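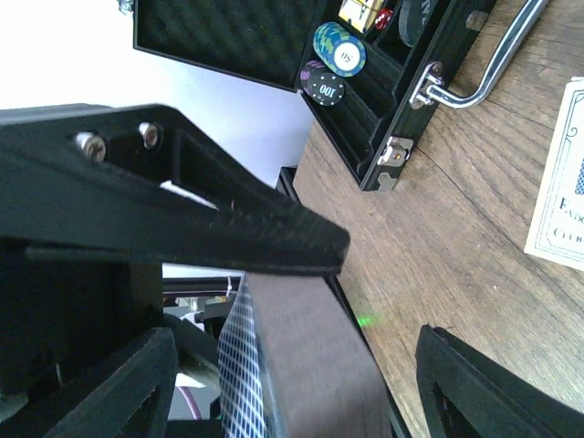 Chip case open on the wooden table, green-and-blue chips in their tray.

Clovo Card Evenings — Questions we often get

Do I need to bring my own cards or chips?
No. We have chips and cards for every table. If you prefer your own deck, please show it to Pacita Saludo before the first hand.

How many people sit at one table?
Between five and eight. With fewer than five we join two tables together.

Do you play for money?
No, never. The chips have no value outside the room, and they must stay in the room also.

How should I put the chips back?
Each colour goes in its own row. Please do not press the lid down if it does not close easily — the foam in the lid becomes flat, and then the chips move when the case is carried.

Can I borrow a case for home?
Yes, for up to two nights. Write your name in the book by the door and ask Alfredo Gatchalian for a case.

A chip is missing from my case. What now?
Please tell us when you return it. We keep spare chips in most colours.

Where are you?
644 Javier Street, Conalthorpe. Please use the side entrance.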